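Last updated 10/10/22

Home-built gripper drops dark clothes but picks up everything else

Emiliano Ulloa

I've been building a two-jaw hand-held gripper at home, mostly in the evenings, mostly instead of laundry. The plan is to get the hand right before I bolt it to an arm. It has ribbed blue pads and four pivot pins, and it does fine on socks and dish towels. On anything thick it pinches a bit of fuzz and lets the rest go. I logged 100 tries on one black garment and kept hold of it 27 times — my cat does better.

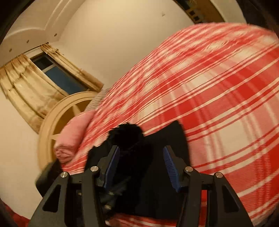
Jaws open over the black one, on the plaid cover.

Do I need softer pads, a stronger spring, or a different hobby? I'd also like the camera to find the edge of the cloth for me, and so far it finds one large black nothing.

Mahmoud Slaoui

Leave the spring alone for now. You're closing on the middle of the pile, where there's nothing to pinch. Go for a fold or a corner, press down until the cloth humps up between the tips, then close slowly. On my Undotmont build that did more than three sets of pads, which I had of course already paid for.

For the camera, get a lamp down low at one side. Black on black has no edges until something throws a shadow. Try 15 grabs each way before you print anything new.

Ilier

just use a vacuum cup

Mahmoud Slaoui

On fleece? Send video.

Related
Quiet servos for a shared workshop
Ribbed or smooth finger pads?
Medo controller resets when jaws close

We use cookies to remember your settings. Accept | Manage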